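Home Reviews Visits Kits and Tools Letters Contact

Search this site Go

Last updated: September

Fulley open afternoon and the Sumadero practice program

The notice said two in the afternoon, but the doors opened early and most of the chairs had gone by the time I found the right stairs. Fulley runs a training room above the old tyre depot on the ring road, and a couple of times a year it lets the public in to see what it teaches with. This time the main item was Sumadero, a practice program for two-armed robots made by a small outfit called Bralemitz. I went as a reviewer and paid for my own seat. I had already been sent a trial copy, so what follows is part visit and part review.

Sumadero is a simulator. You get a robot with two arms, a room with some furniture in it, and a set of household objects to reach for. You drive the arms with a pair of hand controllers or, if you are patient, with the keyboard. Fulley uses it with people who will later be put in front of a real machine, and the idea is that they make their early mistakes on screen.

Gisela Durán gave the demonstration. She teaches the beginners' course and talks at a sensible speed. She worked in a room with a cabinet, a mug and a painting on the wall, and switched between the views as she went, one looking up past the robot's body and the others from close behind a gripper. The upward view took me a while to get used to. It puts a lot of white casing between you and the job, and you have to learn to look past it at the arms.
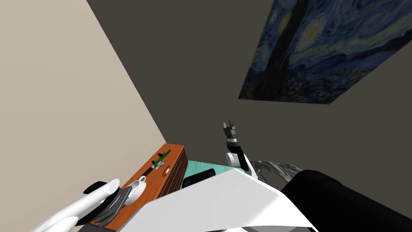 Can you use Sumadero without having a real robot at home?

You can, and most of the people on Fulley's beginners' course do exactly that. The program needs a fairly recent computer with a separate graphics card, and the hand controllers are sold apart from it. The practice rooms are all included in the basic licence.

The basic licence costs 267 pounds, which covers one computer and a year of updates. After that you keep the version you have. The controllers add 200 pounds if you buy them through Bralemitz, and I would budget for them from the start. I tried the keyboard for a week and gave up. Every finger movement is a key press, and by the time you have turned the wrist the right way you have forgotten what you meant to do with it.

Setting up took me most of an evening. The download is large and the installer asks for your details twice. After that it behaved well. It crashed on me once, when I changed rooms with a recording still running, and the recording was lost. Idris Prosser, who looks after the machines at Fulley, told me they have seen the same fault and now stop every recording by hand before changing anything. I have done so too and had no further trouble.

The gripper view is the best part of the program. You look out over the body of the gripper with both fingers ahead of you, and you can judge the gap between them well enough to line up on something small. A mug on its side makes a good first exercise. You can go for the rim or the handle, and the two want quite different approaches from the wrist. Durán's advice was to choose before you move and stay with the choice, even if it looks wrong halfway.
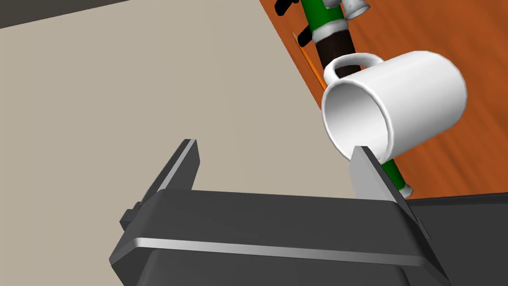

The contact settings are worth a word as well. As supplied, objects are rather slippery, and beginners tend to think they are doing something wrong when a cup slides out of the fingers. There is a slider for this under Preferences, on the third page, where few people will look. I moved mine up a notch and left it. Durán leaves hers alone, on the grounds that real mugs are slippery too, and she has taught more people than I have.

The graphics are plain. Wood grain and glazed china look decent, but the walls are flat colour and I noticed a lack of shadows in places where I wanted them. Shadows are a help when you are lowering something onto a surface and need to know how far there is to go. Bralemitz says a lighting update is on its way. I have not seen it and am not marking the program up for it.

Visitors had their turn after the tea break. Fulley had set out a few stations and a list to put your name on, and I was number 19, so I had plenty of time to watch other people. Nearly all of them started too fast. The arms answer straight away when you move the controllers, and it is easy to end up pointing a gripper at nothing but wall, with no idea which way the table is. There is a button that brings both arms back to the resting position. It is the small one under the thumb, and it ought to be on the first page of the manual. 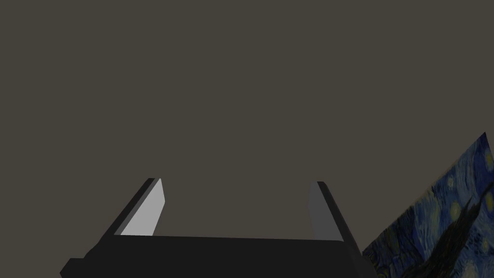 The manual in general is the weak point. It comes as a single long document with no index, and the pages on recording seem to have been written for an older version, with menu names that no longer match. I wrote to Bralemitz about this and had a polite reply within two days, but no corrected pages so far.

A word on the rival program, as several people asked me on the stairs. Joo does much the same job and costs less. I used it last winter. Its rooms look better and it runs on a weaker computer, but there is no proper view from the gripper, only a small window in the corner that you cannot enlarge. For casual use I would be happy with it. For learning to pick things up I would pay the extra for Sumadero.

There is also a classroom licence at 3000 pounds a year, which Fulley has. It lets the teacher see every screen at once and take over a learner's arms. Durán used this several times during the visitors' session and it worked smoothly. A school or a college might find it good value, though I would ask for a month's trial first and test it on the network you mean to use. Prosser said theirs had needed some work before all the stations would connect.

As for the visit itself, entry was four pounds with tea included, and there is no lift. Parking is at the back, through the gate marked Deliveries. The next open afternoon will be in the spring, and names go on the list at the front desk or by telephone.

My marks for Sumadero: handling good, views very good, manual poor, price fair. I have kept my copy and bought the controllers.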